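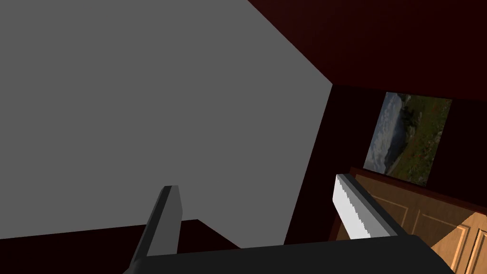
WALHOLM, December

The Pandton branch library will keep longer evening hours through the end of the month, closing at 8 p.m. in place of 6. Reiko Sekiguchi, branch manager, said 439 cardholders answered the fall survey and most asked for later closing. Holds from Bustthorpe now arrive before noon. The winter book sale needs paperbacks and children's titles in clean condition. Drop them at the side desk or call Asuka Shibata, extension 26.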